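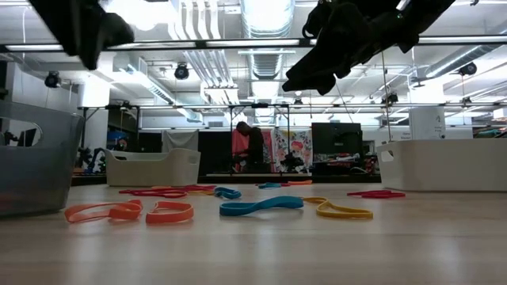

How many episodes does a new band-sorting task need before the first training run?

Plan for 2000 accepted episodes. Discarded episodes and episodes marked for review do not count toward the total.

7. Recording Episodes for a Sorting Task

Applies to: Tidix two-arm station, Tillman recorder version 4
Last revised: 20 January 2024

7.1 Before you start

Complete Sections 5 (Mounting) and 6 (Camera Calibration) before recording. Episodes recorded with an expired calibration can be opened in Tillman but cannot be exported.

You will need:

One Tidix station with both arms homed
The leader arms, connected and powered
Three plastic bins
The band kit for the task, mixed colors
A task card with the task name and the color-to-bin list

The task card is written by the person who owns the data set. Operators do not change it during a shift. If the card does not say what to do with a color, stop and ask.

7.2 Setting the table

1. Press the arm hold button on the station. The status lamp changes to steady amber.

2. Wipe the tabletop with a dry cloth. Do not use spray polish.

3. Place the three bins near the outer parts of the table. Each bin must be reachable by at least one arm. A bin may extend past the camera view as long as the side you drop into stays visible.

4. Spread the bands by hand in the open area between the bins. Leave some single and some in a pile. Bands may be twisted, folded or standing on edge.

5. Check the live view in Tillman. If a band is fully hidden by a bin wall, move the band, not the bin.

6. Release the arm hold. Keep your hands outside the marked zone from this point until the episode ends.

CAUTION: The arms may move a short distance when the hold is released. Stand clear of both grippers.

Note: Lighting reflections on the tabletop are acceptable. Do not cover the table or turn off ceiling lights to remove them. If the exposure warning stays on for a whole episode, see Section 6.4.

7.3 Starting an episode

1. In Tillman, open the Record tab and choose the task name from the list. Do not type a new name. Misspelled task names create a second data set, and joining the two later is slow.

2. Enter your operator number.

3. Move both leader arms to the rest pose. The two pose markers turn green.

4. Press the left pedal once. A short tone sounds and the recording timer starts.

5. Wait for the second tone before you move. The still period at the beginning is used to line up the camera and joint data.

If only one pose marker turns green, open and close the leader gripper on the other side fully, then try again.

7.4 Picking and placing

Work at an even pace. A slow, clean grasp is more useful than a fast one with several corrections.

1. Choose a band that is not trapped under another. Use the arm on the same side of the table as the band.

2. Lower the gripper with the fingers open. Stop when the fingertips touch the table lightly. The force bar in Tillman should stay in the green part of its range.

3. Close the gripper on one strand of the loop. Grasping both strands is allowed when the loop is lying flat and closed.

4. Lift straight up until the band clears the table, then move toward the bin.

5. Open the gripper over the bin. Wait for the band to fall before moving away.

6. Repeat until the open area is clear.

If a band sticks to a finger, lower the gripper into the bin and open it again. Do not shake the arm. Shaking is copied by the trained policy and shows up at places where there is nothing to shake off.

For a tangled pile, use both arms. Hold the pile with one gripper and draw a single strand out with the other. Pull sideways along the table where possible. If the band stretches to more than twice its resting length, release it and take a different strand.

CAUTION: A stretched band stores energy and can leave the gripper at speed. Wear eye protection whenever the arms are holding a band between them.

7.5 Mistakes during an episode

Small mistakes are part of the data. Keep recording after any of the following:

A missed grasp that you correct within the next few tries
A band dropped on the table inside the camera view
Two bands of the same color lifted together
A bin nudged by a gripper and still reachable

End and discard the episode after any of the following:

A band dropped on the floor
A band placed in the wrong bin and left there
A hand inside the marked zone
Contact between the two arms
A bin tipped over

To discard, hold the right pedal down until the long tone sounds. Tillman asks for a reason code. Pick the nearest one. The free text field is optional, but an entry such as "left finger pad loose" helps whoever services the station.

A band placed in the wrong bin can be recovered if you notice it right away. Pick it out with the gripper and place it correctly, then press R on the keypad to tag the recovery. Untagged recoveries are filtered out at export.

7.6 Ending and resetting

1. Return both leader arms to the rest pose.

2. Press the left pedal once. The timer stops.

3. Choose Accept, Review or Discard. The choice can be changed until the next episode starts.

4. Press the arm hold button.

5. Empty the bins by hand and lay the bands out again as in 7.2.

Change the layout at every reset. Turn some bands over, move the pile and swap near bands with far ones. Shift the bins slightly every few episodes and leave them alone in between. A layout with one band of a color and many of another is fine.

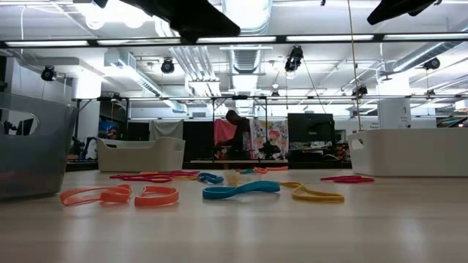
Operators at Kimwood have written to us that resetting takes longer than recording, and they asked whether they could scoop the bands up together and drop them from above the table. That method is allowed on one condition, they were told: any band that lands outside the marked zone must be put back by hand before the hold is released. Kimwood now alternates between dropped and hand-placed layouts, and both kinds export under the same task name.

Note: Do not drop bands from directly over a gripper. A loop caught on a wrist joint is hard to see on camera and will trip the torque limit.

7.7 Layout variety

Tillman keeps a coverage map for each task. Open it from the Data Set tab, under Coverage. Dark cells are parts of the table where few grasps have started. Light cells have enough.

Check the map at each break. If one side is much lighter than the other, place more bands on the dark side for the next group of episodes. Do not try to fill the corners that neither arm can reach. They are masked out in the map if the calibration is current.

The map counts grasps only. It does not know whether a band was flat, folded or part of a pile, so a fully light map can still come from a narrow set of layouts. For that reason the task card may also list a layout type for each group. Follow the list in order.

7.8 Background and other stations

The station may be used in a shared room. People working at other benches do not need to leave or stand still. Leave curtains, shelving and equipment behind the table where they are normally kept. The export tool does not crop or blur the background unless the Privacy option is on.

The following do need attention:

Nobody may lean over or reach across the table during an episode.
Loose cables must be kept out of the arms' travel. A cable that hangs in camera view and cannot be touched by an arm may stay.
Spare bands must be kept off the table and outside the marked zone.

If the site requires faces to be blurred, turn on Privacy before the first episode of the shift. The setting is stored with the task. Switching it halfway through a data set forces a full re-export.

7.9 Checking the recordings

At the end of each shift, review at least four accepted episodes per operator.

1. Open the episode in Tillman and play it at double speed.

2. Compare the gripper trace with the video. The trace should drop at the moment the fingers close.

3. Look for gaps in the timeline bar. A gap shows as a white stripe.

4. Confirm that the final view of the table matches the outcome that was entered.

5. Mark the episode Checked, or send it to Review with a comment.

An offset between trace and video that stays the same through the episode can be fixed at export with the Align setting. An offset that grows cannot be fixed. Discard the episode and restart the recorder before the next shift.

7.10 Messages

REST POSE NOT REACHED
One or both leader arms are outside the start range. Move them back and wait for the green markers.

CAMERA LATE
Frames are arriving after the joint data. Close other programs on the recording computer. If the message returns, use a different port for the camera.

ERROR 431
The disk reserve has been reached and recording is locked. Transfer accepted episodes to the server, confirm the transfer in the Data Set tab, then empty the local store. Do not delete episode folders by hand. The index will not be updated, and the lock will remain.

TORQUE LIMIT, LEFT or RIGHT
The arm has stopped itself. Press arm hold, check for a band around the joint or finger, remove it, and home the arm before releasing the hold. The open episode is discarded automatically.

TASK CARD MISMATCH
The card loaded in Tillman is older than the one on the server. Reload it and read it again before recording.

For messages not listed here, save the recorder log and send it to Flestbridge support with the station serial number. Do not update the arm firmware partway through a data set unless support asks for it. Exporting is covered in Section 8.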